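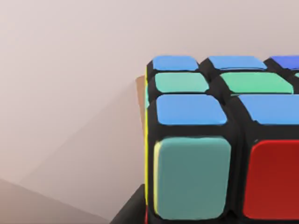

Geddes season finale – who else stayed up??

flopaterson
Okay, I need people to talk to because my husband went to bed at the second ad break. I loved it. I know half this board was ready to hate it before it aired, but that last scene on the ferry got me, and I rewound it twice. Giuliana Cusi did more with one look over her shoulder than she's had to do all season. Give the woman a trophy already!

Also, did anybody catch the premiere event for the new one, Pernier? She was there with Pilar Maldonado, in matching green coats, and they would not say one word about whether Geddes is coming back.

Posted November 16, 2021

brurkonfan45
I stayed up and I want my evening back. Five episodes building up the brother and then he gets written out in a phone call? A phone call, Flora. I've watched this show since the pilot and I've never been so annoyed at a telephone.

Cusi was great, no argument there. She's been great in everything since Brurkon.

jeanr_
The actor who plays the brother left to do a play. It was in an interview a while back, he'd already signed on before they finished the scripts. So they were stuck with the phone call. I thought they handled it fine.

brurkonfan45
Then recast him or send him to jail or something. They had all summer.

Mopsy
I haven't seen it yet and I opened this thread anyway, that's on me lol

flopaterson
Mopsy nooo! Go watch it and come back, I'll wait. (The ferry is not the part you think it is.)

jeanr_
I was at the Pernier thing, by the way. My sister won two tickets from the radio station. We stood behind the rope for 45 minutes in the wind and then it all went by in about a blink. Pilar Maldonado stopped and signed for everybody on our side, and she's tiny, I had no idea. Cusi waved but went straight in. There were maybe a few photographers complaining about that, but it was freezing and she had open shoes on.

The coats were not matching, Flora. Pilar's was green and Giuliana's was more of a teal. I was right there.

flopaterson
They looked green on my TV!

Mopsy
get a new TV

pollock_f
Fiona here, I usually just lurk. Does anyone know if the Clondilthorpe fan weekend is still going ahead? I paid for the early tickets and I've only had the one email, and it didn't say which of the cast were confirmed. I'm hoping for Cusi but I'd settle for the guy who plays the harbor master.

jeanr_
Still on as far as I know. The page said 547 tickets were gone last time I looked and they only hold back a few for the door. The cast list goes up the last week of November. Don't book a hotel that won't refund you, I learned that one the hard way.

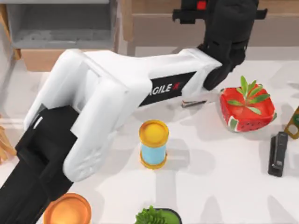

White arm, black gripper, white tabletop

pollock_f
Thank you Jean! I booked the cheap place by the bus station so I can't lose much. Is anybody else going? I'd be on my own and I don't mind that, but it'd be nice to have somebody to sit with at the Q and A.

brurkonfan45
I'll be there, complaining. You can sit with me.

I don't get the prices this year though. 200 dollars for the photo line, and you don't even get to pick who you stand next to. I did the Brurkon one years ago and you just walked up to people and said hello.

flopaterson
That was when there were twelve of us in a school gym. They have to pay for a real building now. I'd do the photo if it's Cusi. I would not do it for the harbor master, sorry Fiona.

pollock_f
More harbor master for me then :)

Mopsy
OK I watched it. I'm back. I'm with brurkonfan, the phone call was terrible, I thought my stream had skipped. But the ferry!! Who was she looking at?? There's somebody on the dock, I swear, you see a sleeve.

jeanr_
It's an extra. It's just some guy's sleeve.

flopaterson
It is NOT just some guy's sleeve, Jean. It's the brother's jacket from episode two, the one with the patch on the elbow. Go and look.

brurkonfan45
If that's the brother I take back most of what I said. Putting it on again now.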